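Hand-held gripper: swapping pads, setting the pinch, keeping it alive

Leopold Camenzind, shop notes. Last touched 13 October 2022

Quick one, writing this between jobs. It covers the two-finger hand-held unit, the Stasteo, white body, black curved fingers, camera looking out over them. We use it for cloth mostly. If you have the older Jularik body the screws are in the same spots but the trigger link is different, skip step 6 and read the bit at the end.

You need

- hex driver, the short one. Long one hits the body
- small Phillips
- lint-free wipes, isopropyl
- new pads, a matched pair out of the same bag
- thread locker, the weak kind
- feeler gauge
- a thin cotton shirt, washed a few times
- a tray with a lip. The screws roll

Power first. Unplug the camera lead before the trigger lead. Other way round and the recorder sometimes hangs on to the last file and you have to restart the whole thing.

1. Look before you take anything off

Open and close it slowly, ten times or so. Listen. Gritty sound near the body = lint in the pivot. Click near the end of travel = loose link screw. If one finger arrives before the other, write down which one, you will forget once its apart.

Check the pads. Shiny patch in the middle means they're done. Ours last a few weeks on denim, a lot longer on t-shirts.

2. Fingers off

Two round screws per finger, one down low by the body and one out near the tip. Low one first, quarter turn only, then the tip, then back to the low one and all the way out. Hold the finger while you do it. The spring pushes it sideways and the camera window is right there.

Put left finger left in the tray and right finger right. They look like mirror copies and they are not quite, the left has a shim behind it from the factory. Lose the shim and you get a crooked pinch and a bad afternoon.

3. Clean

Pivot holes, back of the fingers, ribs on the outside. Lint packs into those ribs. Dry brush first, then a wipe with alcohol. No alcohol on the camera window, it has a coating. Dry wipe for that, one direction.

Don't oil the pivots. They run dry. Somebody oiled ours in December and it collected fluff for weeks until we pulled the bushings and washed everything.

4. Pads

Old pads peel from the top edge. Warm them with your thumb if they fight you. Get ALL the glue off, a leftover ridge will tilt the new pad and then you're chasing alignment for an hour.

New pad on, press, hold for a slow count. Leave it overnight if you can. If you can't, two hours minimum and no heavy cloth the first day.

5. Fingers back on

Drop of thread locker on the low screws only. Tip screws go in dry. Start all four by hand before you tighten any. Snug, not gorilla. The body is plastic and the inserts will spin if you lean on them, and then its a new body.

6. Set the pinch

Trigger lead back in, camera lead still out. Close the fingers all the way. Pads should meet flat, top and bottom together. Slide the feeler along the joint:

- tight at the top, open at the bottom: shim is in the wrong side, or missing
- tight at the bottom, open at the top: tip screw not seated
- even gap all the way: link is long, turn the adjuster in half a turn and try again

Then the stop. Back it out till the trigger moves freely, close on a single layer of cotton, bring the stop in until it just touches. Lock nut. Check again after the lock nut, it always drags the stop a little with it.

7. Zero the reading

Camera lead in now. Start the recorder, go to the Setup page, Width tab. Close fully, press Zero. Open fully, press Span. You want 39 at the bottom of the live trace and 500 at the top on our units. Close and open a few more times and see that it comes back to the same place. If it drifts, go back to the link screw before you start blaming software.

8. Test on real cloth

Bench tests lie a bit. Flat table, nice stiff swatch, everything picks up fine. Go somewhere soft. A bed is good, the cover gives under the pads and you find out quick whether the tips dig in before they close.

Throw the shirt down, don't smooth it. Come in over the near edge with the fingers open, tips low, and stop short. Get used to where the pads are in the view before you squeeze. 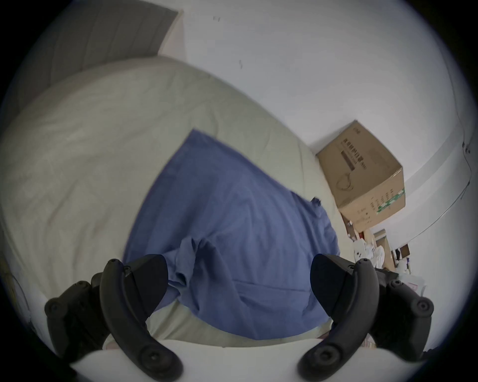 Squeeze slow. You want the top layer only. If you keep getting the comforter too, you're pressing down while you close, or the stop is too far in. Try a flat bit of fabric first and then a fold, a fold is easier and will hide a bad setup.

Lift a hand's height, hold, let go. Do the whole set, 100 picks, and mark every slip on the sheet. Up to 2 slips, sign it off. More than that, pads again, or the glue wasn't ready.

9. After every session

- blow out the pivots
- wipe pads with a barely damp cloth, no soap
- park the fingers open. Closed overnight leaves a dent in the pads
- dry wipe the window
- coil the lead loose, no kinks at the plug

Jularik body, differences

No adjuster on the link. You set the pinch by swapping the washer under the pivot, thin or thick, they come in the Fuchs spares bag. Zero is on the same page but it wants the fingers OPEN first, then closed. If you do it the Stasteo way it saves backwards with no warning and your trace is upside down.

Pads from the Pollska kit fit both. The screws don't, they're a hair longer and bottom out.

Torque table for the body screws is on the other page, still need to redo it with the new driver.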